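Week 7 - Food storage, part 2: the plastic box

OK, so last week we did jars, and I know a few of you were hoping for tins next. Tins are in September! Today it's plain old plastic boxes, the kind with a rounded lid that everybody owns too many of (Solène Carré brought me a whole bag of hers, thank you Solène).

Before you fill one, look at it with the lid on and then with the lid off. Run a finger along the rim. A nick there means a bad seal - and a bad seal means your soup ends up in your bag. Then find the small print on the side and copy it into your notes, even if it's boring.
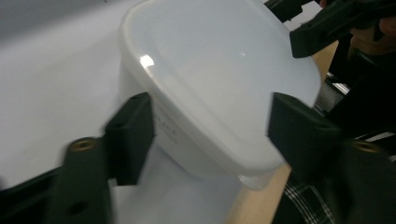
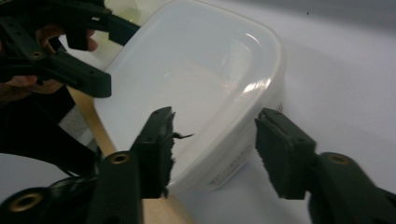
Fig. 2. Translucent white food containers: lid on (first photo), open on the tabletop (second photo).

I like the see-through kind for leftovers, but Maxence Lemaire swears by glass and we'll let him argue his side next time. For homework, match every box in your kitchen to its lid and bring me the orphans.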